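The Price of a Cracked Egg: Packaging, Breakage and Blame in a Small Supply Chain

Student project report, Introduction to Supply Chains
November 5, 2018

Why eggs

Our group was given a list of products to choose from. By the time we reached the sign-up sheet, coffee, sneakers and avocados were gone, leaving eggs and drywall. We discussed drywall for longer than I would like to admit.

The question we settled on was simple. When an egg breaks between the farm and the kitchen, who pays for it? We expected an answer we could put on one slide. We got a binder.

Background

The egg carton is a little over a century old. Before that, eggs traveled in baskets, in straw, or in barrels of oats, and a good share of them arrived as a kind of batter. Modern cartons come in three main materials: molded pulp, foam and clear plastic. Pulp is made from recycled paper mixed with water and pressed over a mold. It soaks up small leaks, it lets air through, and it gives a little when squeezed. Foam cushions well and annoys almost everyone. Clear plastic lets the shopper see the eggs without opening the lid, though every shopper we watched opened the lid anyway.

An egg is strong at the ends and weak along the sides, so it is packed pointed end down. This also keeps the air cell at the wide end, where it belongs, and helps the yolk stay centered. We learned this in the first week and have been unbearable at breakfast ever since.

Method

We followed eggs from one farm, Burberg, through a distributor, Stoleo, to the shelf of a neighborhood grocery called Patrício. All three agreed to let us look at their breakage sheets for March. The sheets were kept in three different ways. Burberg used a spreadsheet, Stoleo used a program called Tronditex that exports only to a format we had never heard of, and Patrício used the back of a calendar.

We also stood in the grocery and took notes on how customers handled cartons. This was the part of the project that drew the most questions from other customers.

Findings

In March the farm logged 3394 cartons shipped on the route we studied. The store logged 2401. The distributor had no opinion on where the others went, and after a week of emails we found that the farm had been including a second store under the same route number. We lost a week to this and would like it reflected in our grade.

Once the numbers matched, the pattern was clear enough. Very few eggs were recorded as broken on the farm. Very few were recorded as broken on the truck. Nearly all of them were recorded as broken at the store, which is to say they were recorded as broken by the first person who opened the lid and had to do something about it. A crack has no time stamp. An egg may be cracked at the loading dock and ride in perfect silence all the way to the dairy case.

The contract between Stoleo and Patrício says the store may claim a credit if it reports damage within 2 days of delivery. The store manager told us that the form takes longer to fill out than the credit is worth, so the store claims only when a whole stack has gone over. The rest is absorbed into the shelf price. So the answer to our question is that the customer pays, a fraction of a cent at a time, and never hears of it.

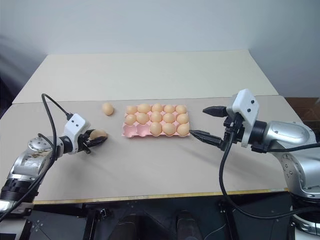 Open trays raised a separate problem. Patrício sells some eggs loose, and the customer picks them out one by one. Loose eggs cost less per egg, and they get touched a great deal more. People lift one, turn it over, put it back and take its neighbor, which looks exactly the same. The calendar does not separate loose eggs from cartons, so we can't say which way of selling breaks more of them. We suspect the loose ones. Our instructor has asked us to stop suspecting things in writing.

Limits of the study

One farm, one distributor and one store are not an industry. Our shelf notes cover 100 customers, all in the same store, and at least a few of them noticed the clipboard and became suddenly gentle.

If we did this again, we would ask the distributor to open a sample of cartons on arrival and write down what was found before the truck left. Stoleo has told us, politely, that it would not enjoy this.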